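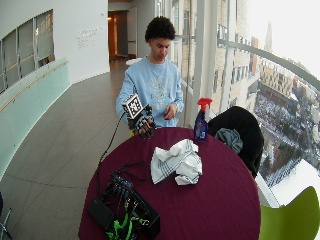
Home & Laundry > Stains and Linens

From: Lucinda Achterberg
To: Storley Household List
Date: Fri 21 December
Subject: Re: candle wax on a dark tablecloth

Hi all,

Quoting the original question so the digest readers can follow along:

> We had people over last weekend and somebody knocked a candle.
> Now there's a palm-sized patch of white wax on my mother's dark red
> cloth. I picked off what I could with a fingernail and there's a
> greasy ring left behind. The cloth is cotton, I think, no label.
> Do I iron it? Freeze it? I need it back on the table by Christmas
> and I don't want to bleach a hole in it. Help!
> – Wuvis

Okay, Wuvis, first of all stop picking! I did that to a green cloth years ago and roughed up the weave so badly that the spot showed more than the wax ever had.

What works for me is the freezer first. Fold the cloth with the wax on the outside, put it in a bag and leave it overnight. Next morning bend it sharply over the edge of the counter and most of the wax will pop off in flakes. Then scrape very gently with an old plastic card – I use an expired library card from Oltgate, which has done more for my linens than it ever did for my reading.

After that comes the ironing. Plain brown paper under the cloth, more on top (no printing on it, please, the ink will travel), iron on low and no steam. Keep moving to a clean bit of paper as soon as you see grease come through. Depending on how thick the puddle was you may go through up to 5 sheets. When the paper stays clean, you're done with that part.

The ring is just leftover oil. Dab a little dish soap on it, wait a while, rinse from the back. With deep reds I always test on the hem first with a damp white rag, and if any pink comes off I wash the thing alone in cold. Hang it to dry and look at it in daylight before it goes anywhere near the dryer! If the ring is still there and you heat it, you'll have it for good.

I disagree with whoever suggested boiling water through a sieve, by the way. It's fine for white cotton. On a dyed cloth you don't know the history of, I wouldn't.

Also, somebody asked back in February about round cloths and how to store them without that cross-shaped crease. I roll mine on a cardboard tube from the fabric store, right side out, with an old pillowcase over it. It lives behind the bedroom door and falls on me every so often, but no creases.

Does anyone still have the recipe for the linen starch that went round before? I saved message 2242 and it's only the replies.

Wuvis, let us know how the hem test goes.

Lucinda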